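Home | Set-up | Washing | Drying | Spares | Contact

Section 3: Hanging the Skernar airer and your first load

I've put up more of these ceiling airers than I care to admit, so take your time with this bit and have a cuppa first!

1. Find your joists. Knock along the ceiling, or borrow a detector, and mark the middle of each joist in pencil.

2. Screw in the two Sekley pulleys. Use the long screws from the small bag (the short ones are for the wall cleat, and I've mixed them up twice).

CAUTION: Never fix a pulley to plasterboard alone. A wet load is heavier than you'd think, and it will come down.

3. Thread the cord through the double pulley first, then the single. Leave yourself plenty of tail and tie it off later.

4. Before you hang anything, give each piece a good shake and smooth it out on something flat. I use the bed.

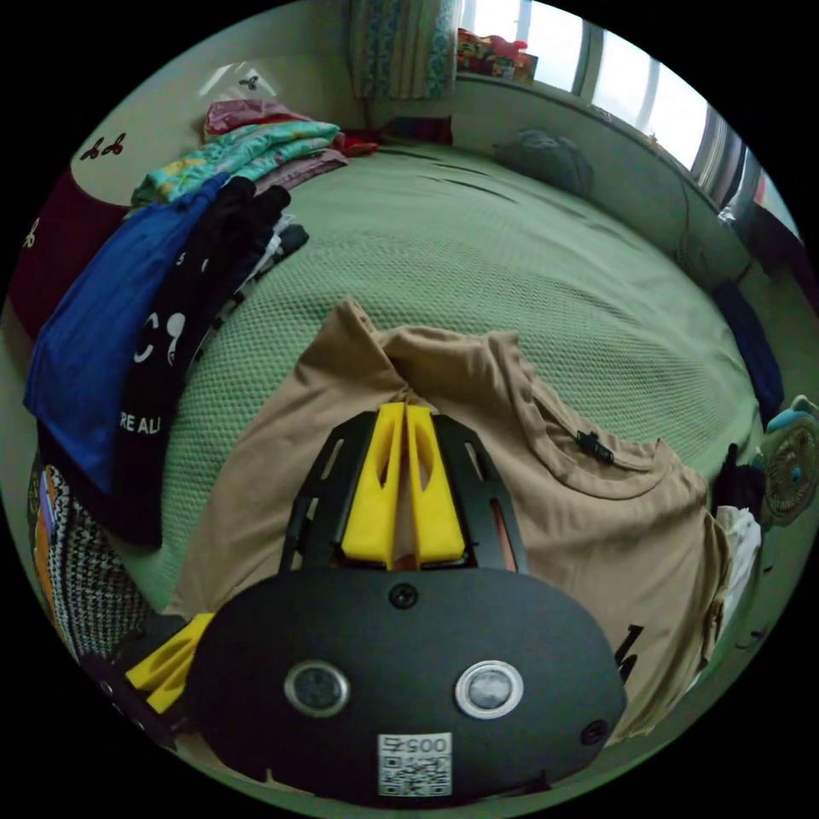
T-shirt spread out on the bedspread.

5. Lower the airer to waist height and load from the middle outwards, heavy things first. If one end dips, shift a towel across and try again – you'll soon get the knack.

NOTE: The limit is 14 kilos, cord and all. Jeans and bath sheets eat that up fast. 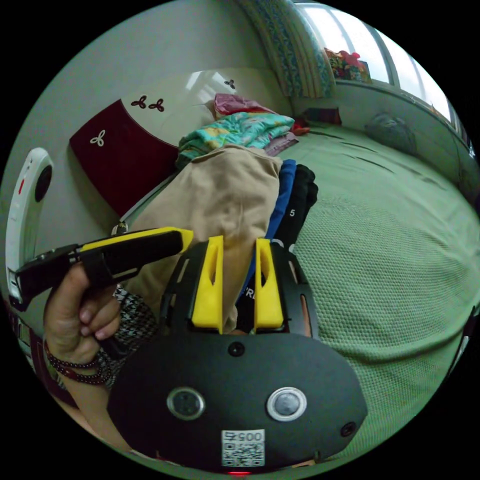

6. Pull the cord slowly, hand over hand, and wrap it round the cleat in a figure of eight. I do three turns, then a tug to check.

7. Open a window a crack. I load mine on a Sunday evening, and thin cottons are usually ready by breakfast, though thick jumpers can take their time (September is fine, January is another matter).

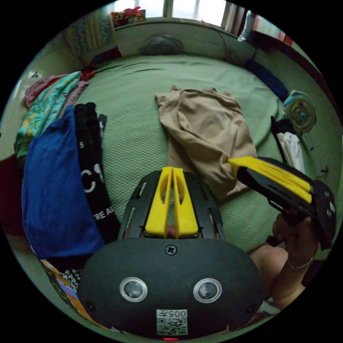

8. Hold the cord firmly as you unwrap it, and keep children and pets well clear while the rails come down.

NOTE: If the pulleys squeak, a dab of candle wax does it. Please don't use oil, it drips on the whites! Spare cord is listed under part 168 in the Spares section.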